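Astuces en vrac pour enregistrer des démos de tiroirs en simulation. Notes prises pendant la campagne Jatano, juillet 2020, remises à peu près au propre. Pas toujours dans l'ordre, désolé.

## Avant de lancer

- Chauffer les poignets. Les vôtres. Deux minutes, pas plus, mais tous les jours.
- Vérifier que la scène est bien celle du planning. Perdu une matinée sur la mauvaise pièce en février, plus jamais.
- Téléop : recentrer les manettes AVANT de charger le meuble, sinon le bras gauche saute.
- Nom de la tâche en toutes lettres dans le champ note. « tiroir » tout court ne sert à rien, il y en a plusieurs par meuble. Écrire « olive, colonne droite » par exemple.
- Couleurs au hasard d'un meuble à l'autre : exprès. Ne pas demander de les uniformiser, le modèle doit apprendre le tiroir et pas la teinte.

## L'approche

Arriver lentement, base arrêtée, et seulement après on sort le bras. Les démos où la base roule encore pendant que la pince travaille partent presque toutes à la poubelle au tri. Le bras qui ne sert pas : pince en l'air, loin du meuble, on n'y touche plus.

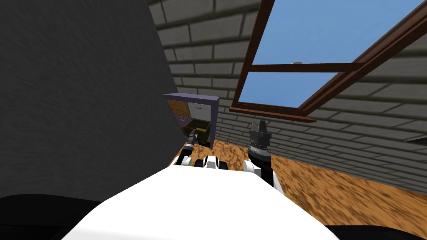 Pour le tiroir du bas, descendre d'abord, avancer ensuite. L'inverse accroche la façade du dessus. Et garder la pince dans la vue de la tête tout du long, même si on sait très bien où elle est. Le modèle, lui, n'a que ça.

Si la pince disparait derrière le corps du robot : reculer un peu, reprendre. On ne coupe pas l'enregistrement, une petite correction propre vaut mieux qu'un essai tronqué. Par contre trois corrections de suite, on jette.

## Pousser, tirer, ne pas forcer

1. Viser le bord, pas le milieu du vide.
2. Contact doux. Si le meuble tremble à l'écran c'est que la physique souffre, relâcher.
3. Mouvement droit, dans l'axe du tiroir. Les arcs de cercle coincent.
4. Marquer une pause nette à la fin. Une vraie pause, le script de découpe Gittins s'en sert pour trouver la fin du geste.
5. Dégager la pince avant de tourner la base. Toujours.

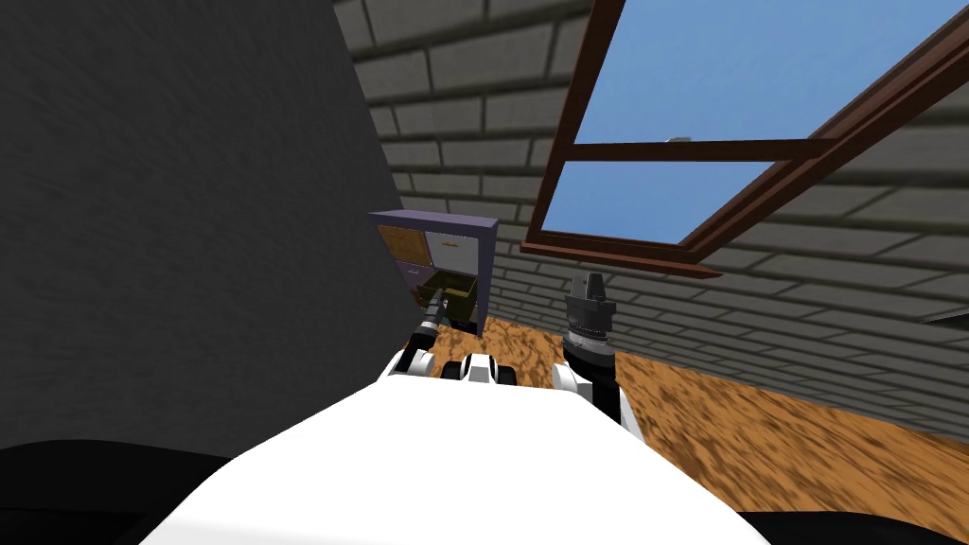 *Pince gauche dans le tiroir ouvert, bras droit relevé à l'écart.*

Varier aussi la hauteur de contact d'un essai à l'autre. Un peu plus haut, un peu plus bas, un peu de biais. Si on refait dix fois le même geste parfait on a un seul exemple copié dix fois. Le lot Plistley avait ce defaut : 461 démos gardées, toutes pareilles ou presque, et à l'arrivée une politique perdue dès que le meuble bougeait de la largeur d'un doigt.

## Les départs

Le point que tout le monde bâcle. Changer la position de départ à chaque fois : plus loin, plus près, décalé, légèrement tourné. Regarder où tombe le meuble dans la vue et le mettre ailleurs au coup suivant.

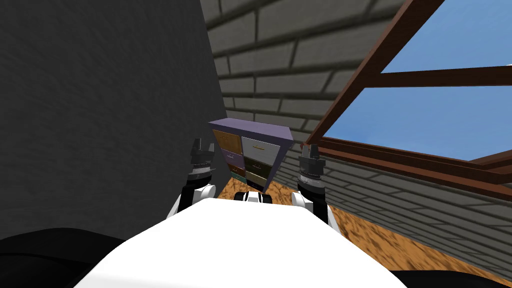
Attendre une seconde immobile avant le premier mouvement, bras levés. Ça donne un début propre et ça laisse le temps de relire la consigne (oui, relire, même la centième fois).

Ne pas commencer avec une pince déjà collée à la façade, sauf si la fiche le demande. C'est une tâche à part.

## Tri et rangement

- Trier le jour même. Le lendemain on ne sait plus pourquoi on avait hésité.
- Trois piles : gardé, raté utile, poubelle. Les ratés utiles (glissade, mauvais tiroir puis rattrapage) vont dans leur dossier, ne surtout pas les mélanger.
- Relire en vitesse x2, mais le contact en vitesse normale.
- Chez Lundside on en est à 2 733 essais enregistrés, dont 702 en ratés utiles. Sauvegarde sur le deuxième disque à chaque fin de séance.
- Même format de nom pour tout le monde : tâche, pièce, opérateur, numéro. Pas d'accents, pas d'espaces, le script plante.

## Divers

Clavier à gauche, manettes à droite, la touche d'annulation sous le pouce. Un bout de gaffer sur la touche d'à côté, celle qui efface la séance.

Fond d'écran sombre, moins mal aux yeux. Pause toutes les heures ; en fin de journée les gestes deviennent secs et ça se voit dans les courbes.

À ajouter quand j'ai le temps : les portes de placard, et comment régler la vitesse du poignet sans redemarrer.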